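Molded Marks and the Storeroom Shelf

Lettering molded into a plastic part outlasts any label stuck on it.

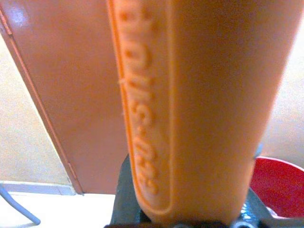
The storeroom at Berkell takes a different view: raised characters are slow to read under poor light, and its staff still want a printed tag on everything.

Both methods have a cost. Mellor cuts its lettering into the mold, so a change of part number means rework of the steel, priced at 200 dollars per cavity. On runs above 4000 pieces the charge is minor. Fosier prints instead and replaces worn tags every 6 months. For raised text on a curved side, keep the characters at least 4 millimeters tall.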